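Can machines do the chores yet? Speaker notes, 11 November 2021
Room B, 25 min plus questions. Clicker is flaky, stand near laptop.

Opening
Ask for hands: who has a dishwasher. Who has a robot vacuum. Who still picks things up off the floor before the vacuum can run. (Most hands stay up, wait for the laugh, don't rush it.)
Point: the machine does the floor. We do the tidying so the machine can do the floor. Tidying is the chore.

Where we've got to
Dishwashers, washers, bread makers. All boxes. You bring the work to the box, box does one thing inside.
Same on the shop floor. Ruta line packs the same carton all day, great at it. Change the carton and someone spends a morning with a hex key.
Putting stuff on a shelf is not a box job. Goes wherever, things lean, things flop.
SLIDE 4, say "shelving" and leave it up while talking
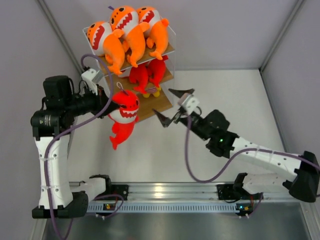
Dana Whitlow
Automation lead, Jilden Store Services

OK so. Stuffed sharks. Looks like the silly slide, it's the one I care about most.
Left arm has a red shark by the side of the face. Right arm has nothing, gripper wide open. Talk about that second arm. Do you need two? For a mug, no. For something soft, I'd argue yes, one to hold and one to straighten.
Look at the top board, three orange ones side by side, tails over the front. The left one is leaning. Any stock clerk would nudge it without thinking. How does a machine know leaning is wrong? Or is it fine? Stores don't agree on this!! Ask the room.
Middle board, red ones, half hidden by what's above. Hard to see = hard to grab. Same problem as back of the fridge.
Clear sides on the shelf too. Cameras and clear plastic, mention it, move on, that's a whole other talk.

Why soft is hard
Box has corners. Plush has no corners. Squeeze it and the shape is diffrent from the one you planned for.
Where you grab it decides how it hangs. How it hangs decides how it lands.
Same for towels, socks, bagged salad. Laundry is the big one, people always ask about laundry. Answer: folding one towel on a clear table, getting there. Basket of mixed stuff, inside out sleeves, no.

Numbers (Khumalo store trial, May)
Slide 7. Go slow here, last time I mumbled it.
400 items to put away. 162 went on with no help. 51 ended up on the floor. Rest needed a person to step in, mostly small stuff, turn it around, push it back.
Don't let anyone read that as 400 vs zero. A person stepping in still takes a person's time, you can't send them home.
Someone will ask about speed. Slow. Slower than the new hire on day one. Say so and don't dress it up.

What it's good for now
Night hours, one kind of item, one kind of shelf, aisle closed. Cluritham is set up that way and I think it's the right call for the moment.
Not good: open aisles, kids, mixed carts, anything with a hanger.
Home is worse than the store. No two kitchens alike, and the dog.

My answer to the title
Chores in a box, yes, for decades. Chores on one tidy shelf, sort of. Chores around the house, not yet, and I wouldn't put a date on it. If pushed for a date say no again.

Questions I'll probaly get
Jobs: be straight. Restocking hours will change, closing shifts first. Training money has to come before the machines do.
Cost: can't give Ruta pricing, send them to the desk.
Why not redesign the shelf? Good question, we should. Deeper lip, open sides. Dishwashers have racks for a reason.

Leave slide 4 up at the end. Handouts on the back table, only 100 printed, one per group please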